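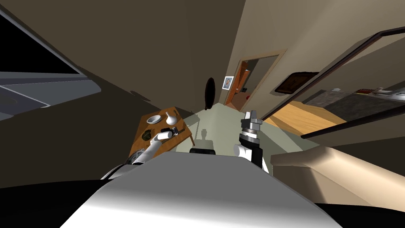
Unit 4: Comparing cameras and grippers in simulation
Notes for the lab session. Tutor: Benedetta Fabbri

Last week we set up the two-armed robot in Semgate and drove each arm by hand with the Padix controller. This week we compare the views from the body camera and the wrist cameras, and then two sets of jaws, the short pair and the Fullex pair. The room is the same one as before, the Pruitt house. Please load it fresh, as the saved copies from last week have the old lighting.

4.1 The body camera

The body camera shows both arms and a good part of the room at once. It is the view to use for moving an arm towards an object and for keeping the two arms clear of each other. It is poor for the last few centimetres. The arm itself often covers the object, and the angle makes it hard to judge the height of the fingers above a surface.

The camera moves with the body. If the body leans, the whole room leans in the picture, and a level table will look as if it slopes. Students often try to correct the arm to match what they see. Read the body angle on the Padix panel first, then decide whether the arm needs to move.

4.2 The wrist cameras

A wrist camera is fixed behind the jaws, so the fingers always come up from the bottom edge of the picture. Whatever lies ahead of them is what the hand is pointing at.

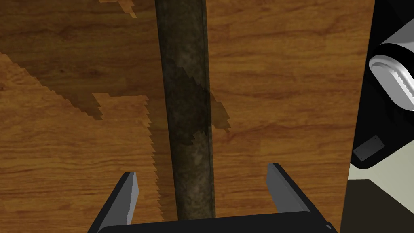
With long, thin objects the wrist view is good for one thing, lining up. Turn the wrist until the object runs between the two fingers and parallel to them, or straight across, depending on the grasp you want. Write down which you chose. Depth is the weak point. An object can sit between the fingers in the picture and still be well below them, and closing the jaws at that moment will catch nothing. Check the distance reading before every close.

Shadows need some care too. At the low shadow setting their edges come out as blocky steps, and the colour finder may take a step for the edge of an object. Use the high setting for any run you intend to report. It is slower, but the image size stays the same.

4.3 Pointing away from the work

When an arm is parked, or lifted between two tasks, its wrist camera may look at a wall or up under something. Those pictures are still recorded and they still go into the log.

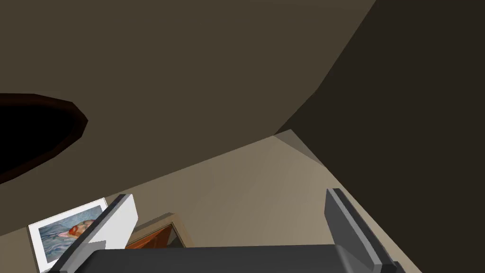
Wrist view with the jaws open and nothing between them. The doorway is low in the picture.

For the exercise you will need to sort these pictures from the useful ones. The simplest test is the distance reading: if nothing is within reach of the jaws, mark the picture as idle. Do not delete idle pictures. We use them in Unit 5 to work out where the hand was in the room, and doors and picture frames are helpful for that. Large plain surfaces are of little help, as one patch looks much like another.

Mirrors are a separate problem.
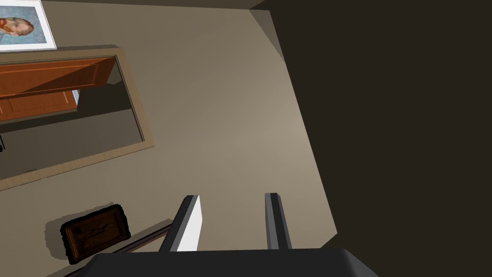

The colour finder does not know that a reflection is a reflection. A door seen in glass will be marked as a door, at the wrong distance and on the wrong side of the room. In Semgate you can switch reflections off for each surface, and you should do one run with them on and one with them off. Keep both. The difference between the two lists of found objects goes in your table.

4.4 Comparing the jaws

Both pairs fit the same hand and both close in parallel. The short pair is the default. The Fullex pair is longer and opens wider, but it flexes more under load in the model. Do all your runs with one pair before changing to the other, and reset the force limit after the change, as Padix keeps the old value.

Settings for both:
Closing force limit: 20 N
Control rate: 400 Hz
Time limit per run: 3000 steps
Random seed: 171

A run counts as a success if the object is lifted clear of the surface and is still held at the end. If the object is dropped and picked up again, record a failure and add a note.

4.5 What to hand in

One table of results for each pair of jaws, with the camera used for the final approach given in its own column.

The two lists of found objects from the mirror runs.

Half a page on which camera you would use for each stage of a grasp, and where you would change from one to the other. Refer to your own runs.

Reading for next time: the handout on camera position, sections 1 and 2. Section 3 can be left until May.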